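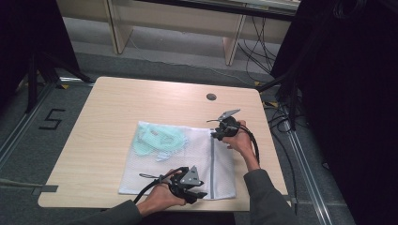

A zippered mesh bag for the wash, with something pale green inside.

Keep the laundry room

16 May 2026

The owners of Jomwood, the apartment building in Zovanholm where I have lived for 13 years, want to close the laundry room. A notice went up by the mailboxes last month. The basement space would become storage lockers for rent, and each apartment would get a compact washer-dryer made by Urulis, fitted in the hall closet. The notice calls this an upgrade. Most of my neighbors seem to agree, and I understand why. I think they are wrong, and I think other buildings in town that are considering the same thing should look harder at what they would be giving up.

I should say first that the room as it stands is not pleasant. One of the dryers has been out of order since November. The light is bad. The folding table is too low for anyone over average height, and people leave finished loads in the machines for hours. If you work days, you end up down there at nine in the evening hoping the person ahead of you has remembered. I have carried a wet comforter back up four flights because both big dryers were taken. I don't have any romantic feelings about it.

But consider what is being offered in exchange. A combined washer-dryer in a closet is a small machine. It will wash a few days of clothes for one person. It takes a long time to dry them, and it often does the job badly, which anyone who has rented a vacation apartment will know. It will not take a comforter, a bath mat and two sets of sheets in one evening. The machines in the basement will, and they do it in the time it takes to make dinner. For a family of five on the third floor, the change means a closet machine running every day of the week, with the noise and the damp that go with it.

Then there is the closet. My hall closet holds the winter coats, the vacuum, a folding ladder and the suitcases. All of that would have to go somewhere. The owners have an answer, and it is the storage lockers, which will rent for $38 a month. So we would give up a room we share now, lose a closet we already pay for, and rent back a piece of the basement to put the closet's contents in. I don't believe this was worked out as a scheme. It is simply how these things tend to add up when each piece is considered separately.

The usual argument for having your own machine is convenience, and it is a fair one. A parent with a baby can't always leave the apartment to move a load from one machine to another. People with bad knees or a walker have a hard time with the basement stairs, and the elevator stops at the lobby. These are real problems. They are also problems that a decent laundry room could solve, and in some buildings has solved. Put it on the ground floor where there is a ground floor to spare. Let people reserve a machine. Have the machine send a message when it is finished. Anyone who still needs a washer at home should be allowed to install one, which our lease currently forbids, and that rule could be changed without closing anything.

A fair amount of what makes laundry go well has little to do with who owns the washer. Sorting matters, and so does using less soap than the bottle suggests. Delicate things last longer inside a net bag with the zipper closed, and in a shared machine the bag has the added benefit that a sock can't stay behind for the next person. The same goes for reading the tag. None of this gets better because the drum is smaller and closer to the bedroom.

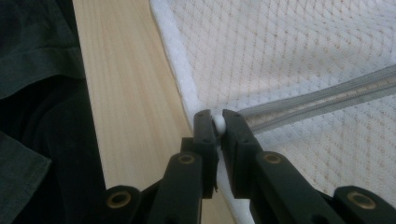
Shared machines have another advantage, which is that somebody is responsible for them. When a part fails in the basement, the building calls a repair company, and the machine is worth fixing because sixty-odd households depend on it. When a part fails in a closet, one tenant has a problem, and the cheapest answer is usually a new machine. Small parts are where most household things give out. A zipper can have nothing wrong with it except the end you pull, and on some covers that is no bigger than the glossy white bead shown here, pea-sized, against a gray zipper and white quilting. Lose something that size from a cover and people start shopping for another cover. A washer goes the same way when its door latch breaks. The commercial machines in our basement are older than my time in the building, and they have had their pumps, belts and seals replaced more than once. I would be surprised if any of the closet units were still in place after half that long.

The owners point out that tenants will no longer have to feed the machines. A wash downstairs costs money, and the new ones would be included in the rent. Included is a generous word. The electricity will be on our own meters, and the notice mentions a $500 refundable deposit against water damage. A closet washer that leaks on the fifth floor leaks into the fourth. In the basement it leaks toward a drain in a concrete floor. I would prefer to keep water where the drain is.

It is true that a building without a laundry room can still send its large items out. The nearest place is Öztürkmen, the laundry on the avenue, and they do good work. I take my wool blankets there every spring. But it is a bus ride with a heavy bag, and it closes at six. The people who would find that trip hardest are the same people the closet machines are supposed to help.

I have left the social argument until late because it is the one most often exaggerated. I have read pieces about shared laundry rooms that make them sound like village squares. Ours is a basement with a vending machine. Most people come in, load up, and leave. Still, I know the faces of perhaps half the building, and I know nearly all of them from there. I learned in that room that the couple across the hall had a key to the roof, that the water would be off on a certain morning, and which of the two plumbers in the neighborhood to avoid. When I had surgery, a woman I knew only from folding sheets took my wash down for three weeks. We do not have a lobby where anyone sits, and the mailboxes are in a drafty spot where people don't stop. If the laundry room goes, there will be no place in Jomwood where tenants are in the same room for ten minutes with something to do.

That may not be worth much to everyone. Some people choose an apartment building precisely so they can be left alone, and I am often one of them. It does have a practical value, though. Buildings where tenants recognize each other notice sooner when something is off. Packages get taken in, and a propped-open door gets closed.

What I would like the owners to do is cheaper than what they are planning. Fix the broken dryer. Replace the lights and raise the table. Put up a sign-up sheet, or a booking screen if they prefer to spend money. Run a handrail down both sides of the stairs and look into whether the elevator can be extended by one level. Leave the hall closets alone.

Jomwood has 61 apartments. The plan calls for buying a machine for every one of them, then maintaining and eventually throwing out that many machines, to replace a row of washers against a basement wall that mostly work. Tenants have until the end of the month to send in comments, and the form is at the front desk. I have sent mine. I asked for the lights first.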